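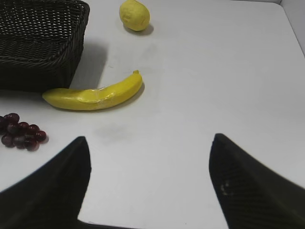
Trorngate T2 Location Lighting Kit

Two-head battery flash kit for portrait and engagement photography outdoors. Supplied with stands, softbox, trigger and case.

Product code: TG-T2-KIT
Price: £1,679 including VAT
Availability: in stock at Ondthorpe
Hire: available, see below

Overview

The T2 kit is intended for photographers who work away from mains power and need to balance flash against daylight. Each head has its own battery, so the two can be placed well apart without a cable between them. A couple standing under trees at midday can be lit from one side with the softbox while the second head is used bare from behind.

Both heads are controlled from the Nimri trigger, which mounts on the camera hot shoe. Power, group and modelling lamp settings can all be changed from the trigger. The heads also have a full set of controls on the rear panel and can be used without the trigger by means of the optical slave.

What is supplied

Trorngate T2 flash head, 2 off
T2 lithium battery, 2 off
Battery charger with UK mains lead
Nimri radio trigger (state camera make when ordering)
Motmont folding softbox, octagonal, with inner and outer diffusers
Motmont air-cushioned stand, 2 off
Standard reflector, 2 off
Colour gel set: quarter, half and full orange
Padded carrying case with shoulder strap

Sandbags are not included. They are strongly advised for any outdoor use of the softbox.

Specification

Maximum output: 500 Ws per head
Power range: full to 1/256, in tenth-stop steps
Flashes per charge: 460 at full power
Colour temperature: 5,600 K at full power
High-speed sync: yes, with the Nimri trigger only
Modelling lamp: LED, dimmable, switches off after a set time
Slave modes: radio, optical
Accessory mount: Motmont bayonet
Display: backlit, brightness adjustable

Notes on use

Recycling is slowest at full power. For a walking session, where the couple are moving and several frames are wanted in quick succession, set the head to half power or lower and open the lens or raise the ISO to compensate.

High-speed sync reduces the effective output. In direct sun it will often give less light on the subject than a neutral density filter used at the normal sync speed. The filter is also kinder to the battery. Photographers who have not used this method should test it before a paid booking, as some cameras focus poorly through a dark filter.

The orange gels are for late afternoon and sunset work. Quarter is enough for most of the last hour of daylight. Full orange is needed only when the background is lit by tungsten lamps, such as a pub terrace or an old street lamp.

The softbox should not be used on a fully raised stand in wind. Lower the stand, hang a sandbag from the bottom leg brace and have an assistant hold the column. The stands are rated for the weight of the head and softbox in still air.

The heads are not weather sealed. In light rain they may be covered with a clear bag, provided the vents are left open and the modelling lamp is off. Do not change the battery in the rain.

Battery care

Store batteries at around half charge if they will not be used for a month or more. Sets left flat over the winter are the most common cause of the faults we see in March. The charge level is shown by pressing the button on the battery itself, and it need not be fitted to the head.

Batteries may be taken as hand luggage on most airlines but are above the limit for carriage without approval. Contact the airline before travelling.

Compatibility

The Nimri trigger is made in separate versions for each camera make and cannot be converted. Additional triggers may be bought singly and paired with the same heads, which is useful where a second photographer is working on the same booking. The earlier T1 heads will fire from this trigger in manual mode but do not support high-speed sync.

Softboxes and reflectors with other mounts require an adaptor ring, sold separately.

Hire

The kit can be hired by the day or the weekend from the Ondthorpe counter. Collection is from 3 pm on the day before use, with return by 10 am on the day after. A deposit and photographic identification are required. The hire charge for one weekend is refunded against purchase if the kit is bought within the following month.

Warranty and servicing

Heads are covered for 2 years, batteries and trigger for one. Flash tubes are treated as consumable and can be replaced in our workshop. Please do not attempt to open the head, as the capacitors hold a dangerous charge after the battery has been removed.

Technical questions: Ayanda Xaba, workshop
Hire bookings and orders: Jade Bloxham, sales counter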